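Search this site
Enter keyword Go

Election observers wanted: Nalamcombe council by-elections

The Nishimura Electoral Observation Group is looking for people to observe polling and the count at the Nalamcombe by-elections in July. Seats are up in 7 wards following the resignations earlier in the year. The work is unpaid, but travel and meals are covered.

Observers work in pairs. Each pair visits the polling stations on its route, fills in the same short form at every stop and phones in at noon and again when the doors close. In the evening, pairs move to the leisure centre for the count. Expect a long day: polling opens at 7am and the count may run past midnight. 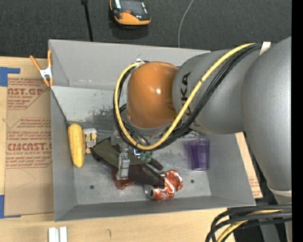

You must be 18 or over on polling day. Party members may apply but must not have campaigned, stood or held office in the district in the past 2 years. Previous observing work is useful but not required. You will need to write clearly, stay polite when people are short with you, and keep your views on the candidates to yourself until the result is declared. A driving licence would help on the rural routes, where buses are few.

All observers attend one training evening, held on a Tuesday at 6.30pm. Remedios Lumanlan will go through the law on polling and postal votes, and Haruna Sasaki will cover the forms and the phone line. Anyone who misses the training cannot be accredited.

Our report on the last by-election, in Drirko ward, where 2417 votes were cast, is available on request.

To apply, send a letter of no more than one side, with the name of one referee, to Margareta Ilie, Observer Recruitment, PO Box 3395, Nalamcombe. Please say which wards you could reach by 6.30am and whether you have any access needs. We reply to every application.

Contact us | Copyright Nishimura Electoral Observation Group | Back to top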